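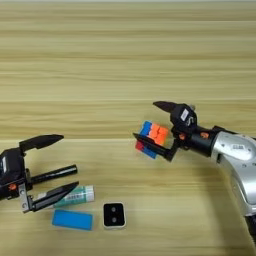 Light wooden tabletop with pale beige and tan grain.

Histaswood to restart second kiln at Plindbridge

Thursday, April 21, 2022

Timber processor Histaswood will restart the second drying kiln at its Plindbridge yard next month, ending a shutdown that began in January when a routine inspection found corrosion in the heat exchanger.

The kiln handles light-coloured hardwood boards for tabletops, worktops and shelving. While it has been out of use the company has run all its stock through the older and smaller kiln on the same site, and customers have been quoted longer delivery times on anything thicker than a standard board.

Operations manager Nayeli Ríos said the backlog stood at 217 cubic metres at the start of this week. Orders placed before the shutdown will be dried first. New orders for thick boards will be accepted again once the kiln has completed three full loads within tolerance.

The replacement heat exchanger was supplied by Brøndum and fitted by Histaswood's own maintenance team. The fans and the door seals were changed at the same time. The control cabinet has also been replaced with a Delex unit, which records temperature and humidity at 10 points in the chamber. The previous cabinet took readings at four.

According to Ms Ríos, the extra readings are intended to deal with uneven drying near the rear wall, a fault that had been noted in customer returns before the corrosion was found. Boards stacked at the back were leaving the kiln with a higher moisture content than those by the door, and a number of them cupped after planing.

Histaswood dries boards for indoor use to between 8 and 10 per cent moisture. Under the revised procedure, sample boards will be taken from the front, middle and rear of each load and weighed before the load is released. A load that falls outside the range at any of the three positions goes back for conditioning.

The work has cost £521,000, of which the heat exchanger made up the largest part. The company did not give a figure for lost sales.

Joiner Brayan Cáceres, whose workshop buys most of its tabletop boards from the yard, said he had moved two jobs to a different supplier in February and had not decided whether to move them back. "The colour match wasn't as good, but the boards arrived when they said they would," he said. "I'd want to see a couple of months of normal deliveries first."

Plindbridge councillor Da-eun Yoo said residents of Yard Lane had asked whether night running would resume. The planning consent for the kiln allows its fans to operate at all hours, but limits vehicle movements to between 7am and 6pm on weekdays. Histaswood has confirmed that it will not apply to change those hours. Noise readings will be taken at the lane boundary during the first week and passed to the council.

Test firing is due to begin on 3 May with an empty chamber. The first full load will follow if the seals hold pressure. Collections from the trade counter are unaffected. Customers with outstanding orders will be sent revised dates by email.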